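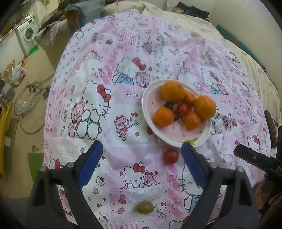 Figure 1. Mixed arrangement in a shallow pink dish: citrus of several sizes, cherry tomato and dark grapes, with the lower interior left free. A further cherry tomato and a green grape lie on the cloth.

4.2 Order and position in mixed fruit arrangements

The previous section dealt with dishes holding a single kind of fruit. Mixed arrangements differ in one respect that affects everything below: the items no longer share a size. A grape can sit in a gap that a mandarin cannot enter, and a large orange placed early fixes which gaps exist at all. We therefore code mixed arrangements by size class first and by kind second.

Of the arrangements in the Flusel set, 185 are mixed in this sense. Each contains items from at least two of three size classes. Class L holds oranges and large mandarins, class M holds small mandarins and the like, and class S holds grapes and cherry tomatoes. The boundary between L and M is set relative to the largest item in the group. An absolute boundary was tried first and dropped, as a fruit that reads as small in one dish would be the largest item in another. The boundary between M and S was never in dispute.

Figure 1 shows a typical case. The group contains five citrus fruits, one cherry tomato and two dark grapes. The largest orange lies at the upper part of the dish, and a second large orange overlaps the right rim. A smaller mandarin is wedged between them. The tomato is at the middle of the group with both grapes to its left, one of them partly hidden by its neighbors. In our coding this is an enclosed-small arrangement: the class S items are bounded by larger items on most sides, and none of them touches open dish surface over more than half of its outline.

The arrangement is also off center. The lower interior of the dish is free, and the printed marks on it remain visible. Off-center arrangements are common in the set, and we had expected the opposite. The tasks given to participants asked only that the fruit be put in the dish. No position was named, and no appearance was asked for.

4.2.1 Coding of free area

Free area was estimated on a coarse four-step scale after Wyss. Step 0 means that no connected free region is large enough to take a class M item. Step 1 allows one such item, step 2 allows one class L item, and step 3 covers everything beyond. The scale is crude, but it has the advantage that a coder can apply it without tracing outlines. Tracing was carried out for a subset of dishes as a check and gave the same step in nearly all cases. The disagreements fell between steps 1 and 2 and came mostly from fruit leaning on the rim.

Rim contact needs a separate note. A shallow dish offers little side support, and a large fruit at the edge may extend past the rim while still resting partly inside. We treat such an item as inside the dish if its apparent center lies within the rim. The orange at the right in Figure 1 is coded as a rim item under this rule. Rim items are included in the item total, but their overhang is left out of the covered area.

Items outside the dish are coded only where their kind can be stated. In Figure 1 a cherry tomato and an olive-green grape lie on the cloth and are entered as such. A dark red round shape partly covered by the lower left of the rim is entered as "unclear" and takes no part in the size analysis. Unclear items were more frequent near rims than elsewhere, so any total of outside items given here should be read as a lower bound.

4.2.2 Printed surfaces

The Deleo series used printed covers throughout, and the dishes in the two figures carry small printed marks of their own. Print matters to the coding in two ways. First, a printed motif can be close to a class S item in size. On the cover in Figure 1 the green grape lies next to a small printed Hello Kitty in a blue outfit, and a coder working quickly must separate the two. Second, marks printed inside a dish serve as a rough ruler. Where the same mark could be found in two records of one dish, the position of a neighboring fruit was noted against it, and this proved easier than measuring from the rim.

Red marks caused the only steady problem. Small red specks on a pale pink ground were taken for fruit in none of the records, but they did draw attention away from tomatoes that were mostly hidden. A second pass looking only for class S items was added for every dish with red print. The second pass was done with the kinds listed in a fixed order (tomato, grape, other) and took less time than the first.

The full transcription of item positions comes to 4,000 entries. Of these, 3,000 belong to items inside a dish and the rest to items on the surrounding surface. The split is uneven across households and should not be taken as a property of the task.

4.2.3 Groups without a dish

A dish is one way to hold a group together. Fruit also forms close groups on open cloth, and these were coded by the same scheme wherever the items touched or nearly touched.

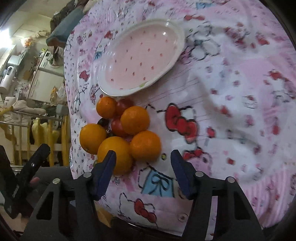
Figure 2. Close group of oranges, cherry tomatoes and a dark grape beside an empty oval plate, on a pink and white printed cover.

The group in Figure 2 consists of five oranges, two cherry tomatoes and one dark grape. It lies directly beneath the lower left rim of the plate. One tomato is tucked to the right of the top orange, and the other is wedged among the oranges farther down. The grape sits in the small gap between the top orange and the one at the far left. The largest orange is at the bottom of the group. As in Figure 1, the class S items occupy gaps between larger fruit, and the arrangement is again coded as enclosed-small, although there is no rim around it.

This similarity is of some interest. A concave dish might be expected to bring small items into the gaps by slope alone, and that account is available for Figure 1. It is less convincing for a group on cloth. Two other accounts remain. Small round items may simply come to rest against the first large item they meet, with later large items closing the space behind them. Alternatively, participants may place small items against larger ones to keep them from rolling. The records used here do not decide between the two. Order of placement would be needed, and the position coding was made from single views.

The soft cover complicates the matter. Quilting gives a surface shallow dips of its own, and a grape can settle in one without any contact with other fruit. The Stullen series, recorded on bare hard tops, has no such dips and would be the proper comparison. Its groups are smaller, however, and few contain all three size classes.

Orientation of the plate was recorded for oval forms only. In Figure 2 the long axis runs diagonally, from upper right toward lower left as viewed. Orientation is given relative to the view, and we make no attempt to convert it to a position relative to the table edge, which is often out of sight on round tables. For this reason orientation is reported in the appendix and is left out of the models in Section 5.

4.2.4 Limits of the coding

Three points limit the use of the position data. Partly hidden items are assigned a full outline by judgment, and for grapes this can move the apparent center by a good part of the item's width. Size classes are relative, so class totals may be compared within a dish but should not be added across dishes. Finally, views taken at an angle shorten the far side of the dish. Free area at the far rim is therefore underestimated, and dishes loaded from the far side may appear fuller than they were. The step scale absorbs most of this error. We did not correct for the remainder.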